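Hi Zaid,

You asked for a page or so on how the oral history project is getting along, and it's been quite a stretch, so bear with me if I run over a little.

## Where the recordings stand

We've now sat down with 115 people who lived or worked on the Stustach side of the river before the mill closed. That's more than I promised you in the spring! The Dadon Street families were the big surprise. One cousin told another, and by November I had a waiting list (in pencil, on the back of a seed catalog, but a list). The retired loom fixers have been slower to say yes. A couple of them want to be interviewed together, and I think we should let them, even if it makes the transcripts messy.

Typing up the talks is the part that's behind. We have 432 hours of sound altogether, counting the old cassettes the Hughes branch library handed over, and a bit less than half of that is on paper. I guessed an hour of talk would take four hours to type. It takes more like six when people switch languages in the middle of a story, and they do it all the time, usually right before the good part.

## Money

The scanning money went further than I expected. Stateck gave us a better rate once we agreed to send everything in one batch, so we have $2,770 left on that line. I'd love to move it over to typing help, if you're okay with that. I don't want to touch it until I hear from you, and a short email back is plenty.

Travel is nearly used up. Most of it went on gas for the trips out to see people who'd moved in with their kids, and I don't regret a mile of it. One woman had saved every pay envelope from her first job and let me copy the whole stack at her kitchen table while she told me what each week's money had gone for. Shoes, mostly!

## What didn't work

The drop-in evenings at the church hall were a flop. We ran them at 7 p.m., which is when everybody on that side of town is eating or putting grandkids to bed. I've switched to mid-mornings with coffee and it's a whole different crowd, chattier too.

I also wrote a release form that was way too long. People got to the second page and put the pen down. The new one fits on a single side, and I read it out loud with them first.

## Next few months

There are 11 interviews still on the calendar, and after that I want to stop recording for a while and catch up on the typing. The listening booth at Hughes should open once the headphones come in. I've picked out the first set of clips and they're short, two or three minutes each, with the flood stories up front.
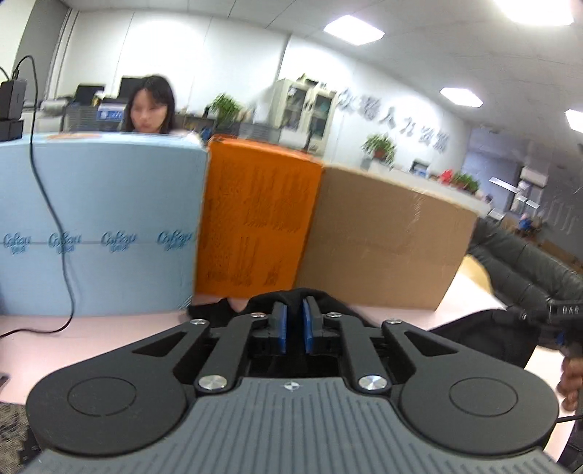
The one thing I still need from you is a yes or no on moving that scanning money. If it's a yes, I can have a second typist started the week after, and she already knows half the families on the tapes.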